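Visit to the Okavine gripper open day, Clerkwood

Okavine opens its workshop in Clerkwood to customers and other interested people once a year, in June. Nazanin Fallahi and I went on behalf of Drineck. We sort and fold returned clothing and household linen, all of it by hand at present, and we have been asked to find out whether any part of the folding line could be done by an arm. These are my notes for the rest of the team. Nazanin is writing up the costs separately.

We left at half past six and were there before ten. Parking is behind the building and you walk round to the front to sign in. Coffee was laid on, and there was a short safety talk from Konrad Riedl, who runs the workshop. Visitors were put into small groups and each group had a fixed slot at each bench. Ours started with the cloth bench, which suited us, and finished with controllers after lunch.

Bench one: picking up cloth

Thérèse Cloutier had charge of the cloth bench. She began by saying that most enquiries they get are for boxes and bottles, and that fabric is a small part of their work but takes up a lot of their testing time. A box stays the same shape when you touch it. A shirt does not, and the gripper has to take hold of a thin layer lying on a hard top without jabbing the top itself.

The task was simple to describe. A garment or towel is put down on the table in no particular order, the arm comes down, pinches some of the cloth, lifts it and puts it down a short way off. A lift counts if the cloth is still held when the arm stops. Okavine has done around 3,000 of these lifts on the cloth bench so far this year, with different fingers and different fabrics, and Thérèse had the results on a sheet that we were allowed to read but not to take away.

The approach to the cloth matters more than I had expected. With the fingers closed to a narrow tip, the arm can press into a crumpled garment quite firmly and the cloth gives. Press in with the fingers wide open and you gather more fabric, but you also pick up whatever is underneath. Thérèse prefers to go in nearly closed on loose heaps and open on anything folded flat. Their standard routine tries one, and if the lift fails, tries the other.

I asked about buttons and zips. They had not tested many. Zips slide about between the fingers, and a thick seam is easier to hold than plain cloth, so a shirt picked up by its side seam tends to stay picked up. That fits with what our own folders do, as they go for a seam or a hem first. 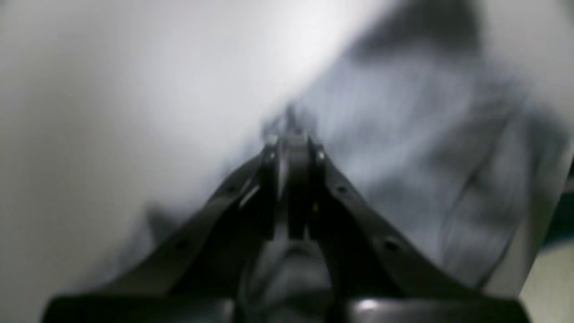
Bench two: fingertips

The next bench was run by Mehrangiz Hashemi, who designs the fingers and the pads that go on them. She had a tray of fingertips for us to handle. Some were hard and flat, some had ridges, and some were soft enough to dent with a thumbnail. Everyone in our group was invited to choose a set, and she fitted them and ran the same lift with each.

The ridged tips held heavy towelling well. On a thin cotton pillowcase they left marks, faint ones that brushed out, but I would not want to send that to a customer. The hard flat tips let the pillowcase go on nearly every lift unless they had caught a double layer. The soft ones did best on thin cloth and worst on anything with lint on it. Once the pads have picked up fluff they lose their hold quickly, and Mehrangiz wipes them every 50 lifts during a long test. We produce a great deal of fluff. Nazanin asked how long a set lasts and was told that the soft ones are normally changed after 2,000 lifts, sooner with towelling.

We also talked about how wide the fingers should open. A wide jaw will straddle the edge of a folded item, which is what you want if you are moving a finished pile. For taking the top item off a pile, a wide jaw is no help at all, and the trick there is to come in from the side. Mehrangiz showed us this with a pile of napkins and it took the top two together more often than it took one. She said so before we did.

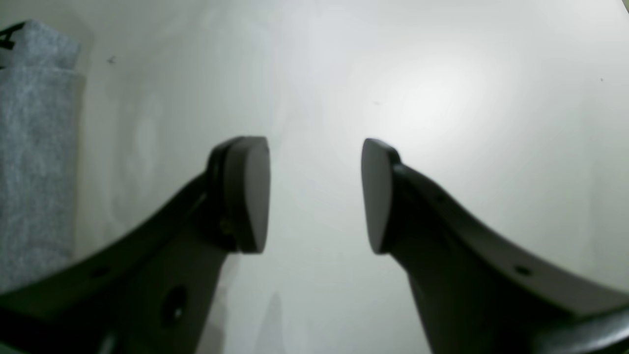

What I most wanted to know for Drineck was how quickly one of our own people could change the fingertips between jobs. We run towels in the morning and clothing in the afternoon, so a change at midday would be normal, and it would have to be done by whoever is on the line. A rounded oval pad of the sort we looked at sits at the end of the arm of the finger, in a thicker collar, with a small metal fastener near where the pad joins. I was told that a change needs one hand tool and that the arm should be stopped and locked first. Fatemeh Abbasi, who was in our group from another firm, tried it and found the old pad stiff to get off. She thought it would be fine after a few goes.

Replacement pads are sold in pairs. Mehrangiz advised keeping the pairs together and never mixing a new pad with a worn one, as the cloth then twists to one side when it is lifted. I saw that happen with a hand towel. The arm put it down at a slant, and a folding table would have needed to straighten it again.

Lunch

Sandwiches in the canteen, with the option to go back and look at any bench that was free. I used the time to talk to Fatemeh. Her firm packs uniforms and has been using one arm for the past year, bought second hand. It has been reliable on flat packs in clear bags and poor on anything loose. She said the arm itself had given them little trouble, and that most of their lost time had gone on lighting and on the camera. She offered to let us come and see it, and I have written down her details.

Bench three: cameras

Okavine fits a small camera at the wrist on most of its cloth arms and normally adds a second one on a post over the table. Konrad took this bench himself. The overhead camera finds the item and the wrist camera is used for the last part of the move, when the arm and the gripper are in the way of the view from above.

He spent some time on table tops. A pale, plain top makes it easy to find the edge of a dark or mid-grey item, and much harder to find a white sheet. Most of our work is white. Konrad's answer was to use a darker top for white goods and change it over, or to put lights low down at the side so that folds throw a shadow. He turned off the ceiling lights over the bench and put on a side lamp, and the hem of a white tea towel became much clearer on the monitor. He also pointed out that a smooth top shines under a strong lamp, and that a patch of glare can hide an edge just as well as poor light can. A matt top is worth the extra money.

We asked how close the wrist camera can work. With the lens they use it is happy from arm's length down to 20 centimetres from the cloth, and closer than that the arm relies on the last good picture and on feel. We would need to check this against the height of our piles.

Bench four: controllers

Two controllers were set up with the same arm so that visitors could drive it. The first is Okavine's own. It has a small hand-held screen and a stop button, and you can teach a position by pushing the arm to where you want it and pressing save. I had a simple pick and place running within my slot, though slowly. The second is the Alemayehu, which they sell on for another maker. It is more capable and a good deal harder to learn. The menus go several levels down and I lost my place twice.

Nazanin preferred the Alemayehu. She has done some programming and liked being able to see the grip force as a line on the screen and change it part way through a lift. She had the arm grip lightly, lift a little, then grip harder, and this held a thin scarf that had slipped out for everyone else in the group. The Okavine controller can only be set to one force for the whole lift, although Konrad said a newer version is on its way. He would not give a date.

For day-to-day use by people on our line I think the simpler one is the better choice. If we want to handle thin items we may have no option but the other.

Points to follow up

Okavine will run a trial on our own goods if we send a box of them. Thérèse asked for a fair mix, including items we find awkward, and wants them as they come off the line and unironed. I suggest towels, pillowcases, plain T-shirts and a few knitted tops. There is no charge for the trial but we pay the carriage both ways.

We need to measure the height of the piles at the sorting table and the width of the gap beside it. Konrad also wants to know what lights we have over the line.

I will ring Fatemeh to arrange a visit to her site, preferably on a working morning. Nazanin would like to see the Alemayehu again with somebody who uses it every day, and Okavine is going to ask one of its customers whether that would be possible.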